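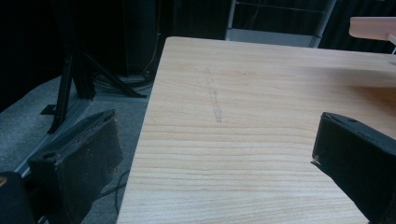
**How long should you let pizza dough sit in the fridge?**

Two days is where I've landed, and I'd take three over one if I had to pick.

I've been making pizza at home most weekends since we moved to Osgate, and for the first year or so I was a same-day dough person. Mix it after lunch, eat it at dinner, wonder why it tasted like warm bread with stuff on it. It was fine! The kids ate it. But there's a place over in Perby where the crust has those big dark blisters and a little bit of tang, and I wanted that, and no amount of fiddling with sauce was getting me there.

So what I do now is mix on Thursday night. My base is 500 grams of bread flour, 10 grams of salt, a tiny pinch of instant yeast (I mean tiny, like you feel silly doing it) and cold water from the tap. I used to measure the water very carefully and now I mostly go by feel, holding a splash back and adding it if the dough is fighting me. It should be sticky enough to be annoying. If it feels lovely and smooth right away, it's too dry.

Then I leave it on the counter under a damp towel while I do the dishes, fold it over on itself a few times, and into the fridge it goes. That's it until Saturday.

Things I got wrong for a long time:

- Too much yeast. Packets tell you to use the whole packet. For a two-day dough that's a disaster, and I have scraped the back wall of my fridge to prove it.
- Using it cold. Cold dough snaps back when you stretch it and you end up rolling it with a pin out of spite. I pull mine out 90 minutes before I want to bake.
- One giant lump. Divide it before it goes in the fridge, or at least the morning of. Freshly balled dough is tight and cranky.

The balling thing came from Mitsuko Kamata, who taught the bread class I took last September at the community center. She made us each do it over and over, cupping the dough and dragging it toward us until the top went tight, and she'd come by and poke it and say "again." I was terrible at it. I'm still not great, but my pizzas are at least rounder than they used to be (my husband says the old ones looked like Ohio, which, rude).

About toppings I have less to say, except use less than you think. Wet mozzarella needs to be torn up and drained on a towel or you'll get soup in the middle. I've gone back and forth on cooking the sauce and right now I'm on team no-cook, so canned tomatoes, salt, squished by hand. The Chávez kids next door like theirs with corn and jalapeño, and I was snooty about the corn for one whole evening before I tried it. I now buy corn for this purpose.

Oven as hot as it goes, with the steel on the top rack for a good long preheat. I know it heats up the whole house. We open the windows and eat on the back steps.

I did try a five-day dough once, mostly by accident, because we went to my sister's and I forgot it was in there. It smelled like beer and tore when I stretched it, so I pressed it into a sheet pan with a lot of olive oil and rosemary and we had it with soup. Very good soup bread. Not pizza.

Next I want to try swapping in some whole wheat flour, maybe a fifth of the total, and if anybody has done that with a long fridge rest, please tell me how much extra water you used. My first guess is going in the bowl tonight.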